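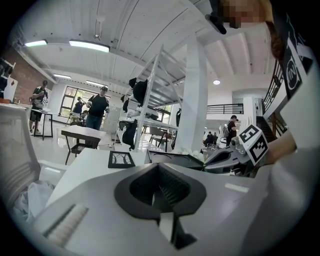 Figure 2. Demonstration with two hand-held grippers, seen from the camera of one of them. The cubes with square markers are mounted on top of the other gripper.

3.2 Collecting the demonstrations

All demonstrations were given by hand. The person holds one gripper in each hand and performs the task at normal speed, and each gripper records its own camera stream. We did not use remote control in this part of the study, although Section 5 compares our results with an earlier set which Ichikawa and Hoàng recorded by remote control in Drenmont.

To recover how the two grippers move in relation to each other, we rely on the printed markers. When the cubes on one gripper come into the view of the other, as in Figure 2, the relative pose can be computed from a single image. The cubes have markers on more than one side, so turning the wrist does not immediately hide all of them. Between such moments the pose is taken from visual tracking of the room — this works well where the background has many fixed edges, for example windows, beams and shelves, and less well near plain walls.

People walking in the background were a concern for us in the beginning. Mai tested the tracking on episodes recorded in a shared room in Jondville and in a closed room of the same building. The error was slightly larger in the shared room, but it stayed below the limit we had set, and we decided to keep the shared room for all later work. Faces are blurred before the data is stored.

We recorded 300 episodes in total. An episode was removed if the markers were not seen in its first 11 seconds, or if the tracking was lost and did not recover. After this step 248 episodes remained. Most of the removed ones came from the first two days, when the demonstrators still held the grippers too far apart. Godoy then added a short warm-up, in which the person brings both grippers together in front of the chest and holds them still before starting the task. The warm-up part is cut from the training data.

The demonstrators received no instruction about which hand should move first. This choice makes the data more varied, and it also makes learning harder, as we discuss in Section 4.1.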